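Jan 7, 2020

Skokham simulator kit, trial license, second sitting. Dorin Avram had the first one before the break and left me his settings file, which loads fine once you change the path in line 3 of the config. I have put a corrected copy in the shared folder.

What we are trying to decide: whether to buy the kit for the Widonwood job or keep going with our own scene builder, which Lukáč wrote and which still works but takes a long time to set up for each new room. The trial runs out before we have to give an answer, so anything I don't get to this week probably doesn't get done.

Install. Went on the old workstation without trouble. The license server wants a port open that ours keeps closed. Tekle Sisay opened it for me. The installer asks twice for the same folder and ignores the second answer. The docs are a PDF and a set of web pages, and they disagree about the units for gripper force. The PDF is right (newtons). I wrote to Skokham support about that and got a reply the same afternoon saying the web pages are from the older release.

Scene import. Used their stock living room assets and not ours, so I could judge the kit by itself first. Wood looks good, floor looks good at a distance and repeats if you get close. Load time is acceptable. Changing the light is one slider and the view updates right away, which ours does not do.

Grasp runs. Picked tall objects on purpose. Our builder has always been weak on them - the object leans, the contact solver pushes it back, and it starts to buzz between the fingers. Set up 40 runs with the wrist camera on and the default friction, saving a still at the hold step of each one.

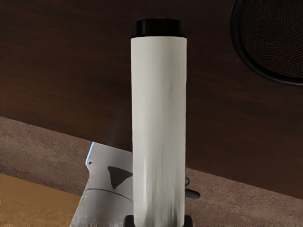 Wrist camera still, default friction. White cylinder with black cap, fingers at the base.

Results from the log. 2 runs failed at the approach because the planner gave up, no contact made. 3 dropped the object during the lift. The rest got through to the hold step and the log shows no buzz in the contact forces, just a small settling bump after the fingers close. That is better than what we get now. I want to see the same thing with our own finger meshes before I believe it, as the stock fingers are blocky and probably easy on the solver.

The three drops all had the lowest grip height in the set. With a tall object and a low grip I would expect some drops on the real arm too, so I am not counting these against the kit. The planner failures I do count. The error message only says "no path" and gives no joint or collision pair. Dorin had the same message in his notes and got past it by moving the start pose up. I did that and reran both, and both went through. Should not be needed.

Camera model. Near objects come out sharp at the distances I tried. There is a depth of field option, off by default, and I left it off. Surface detail on white objects is a bit blotchy in the gray areas, visible on the cylinder near the bottom. Might be the texture, might be the shadow sampling. Raise the sample count and compare. If it is the sampling it matters to us, as Widonwood have a lot of white packaging.

Cables. Collision for cables is a separate module and not in the trial. In the trial they are drawn and nothing more. Tekle thinks we can do without. I am not so sure, given how much time we lost to the cable run in September.

Price. The quote is per seat per year with the cable module extra. Trirnden sell something close to it with a floating license, but their wrist camera support is still listed as beta, and Dorin did not get it running when he tried. Not ruling them out. He has the quote in his mail and will forward it.

Things I liked: the light slider, replay of any run from the log, support that answers.
Things I did not: the planner message, the two sets of docs, and the export, which drops object names and replaces them with numbers. Tekle has a script that maps them back from the scene file but it breaks if two objects share a mesh.

To do
- convert our finger meshes and rerun the same set, same seeds
- sample count comparison on the white cylinder
- lower friction, see where the lift starts to go
- ask Skokham for a short extension and a price on the cable module
- copy the stills off the workstation, the disk is nearly full

Log and stills are under sim_trial, second folder. Settings as run are saved next to them. Don't use the file in the first folder, it has the old gripper force in it.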